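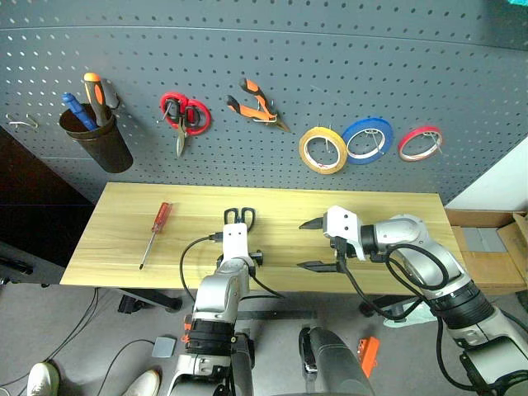
Figure 3. Two-arm cell at the tool wall, with pegboard, table and foot pedal.

4. Planning the equipment budget

4.1 What the small parts cost us

When we began planning the Sovadero cell, almost all of our attention went to the arms. We had two quotes, from Toro and from Ersoy, and we spent weeks comparing reach and payload. The table, the board and the hand tools sat on a single line at the foot of the sheet, marked "sundries". We now think that line deserves a page of its own, and working it out was one of the most enjoyable parts of the project!

The board is the cheapest large item we bought, at 281 euros with its hooks and cup holder. The hand tools and tape came to 270 euros, spares included. Cables, pedal and mounts took 1325 euros – nearly five times the price of the tools – and we had set aside only 200 for them. Any group drawing up a first budget should price the cabling early, while the layout can still be moved on paper. 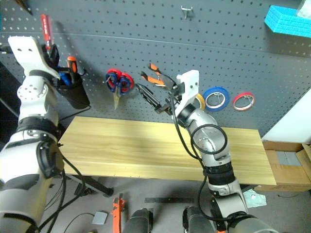 Reading time for this section: 2 minutes

4.2 Choosing tools for a tidying task

Tools were picked for how differently they have to be held. A screwdriver standing in a cup has to be lifted clear of the rim. Scissors and pliers hang from the board, and their handles leave gaps that a finger can slip into or catch on. The tape rolls hang in a row, yellow, blue and red, close enough together that an arm working on one must mind its neighbour.

We bought ordinary shop tools throughout and would gladly do so again. They can be replaced the same afternoon, and a second site can match the set without placing a special order. Sorar, our partner site, did this in July from our parts list and needed only one change, a longer hook for the tape.

Wear is harder to plan for. We budget for two full sets of tools a year and one set of gripper fingers per arm, and we keep the fingers under their own heading so that the two costs can be followed apart (see Section 4.3).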